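Wikura Community Help > Home and Moving

Best way to pack plates for a long move?

Pei-shan Chuang
2024-11-30

We're moving nearly 1,000 miles in February and I have a full set of stoneware plus my aunt's old serving platters. The moving company wants extra to pack the kitchen, so I'm doing it myself. Do I need bubble wrap for everything, or is plain paper enough? Also, flat or on edge?

2 replies

Kwan-ho Chang

Plain paper is enough for everyday plates. Buy unprinted packing paper, as newspaper ink rubs off on light glazes. Crumple a thick layer into the bottom of a small box first. Then wrap each plate:

1. Put the plate near one corner of the stack of paper and fold two sheets over it.
2. Add a second plate, fold the remaining corners in, and tape the bundle. 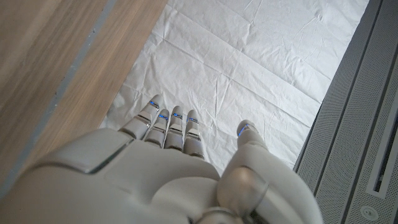
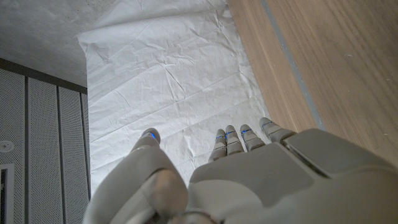 3. Stand the bundles on edge in the box, like records. Flat stacks put all the weight on the bottom plate.
4. Fill the gaps with more paper until nothing shifts when you rock the box.

I would use bubble wrap on the platters, with a layer of paper under it so the plastic doesn't touch the glaze. Keep each box light enough to lift alone and write KITCHEN - FRAGILE on two sides.

drernelen

Towels. I used towels and T-shirts for everything and lost one saucer. Check what the mover's insurance says though, mine didn't cover boxes I packed myself.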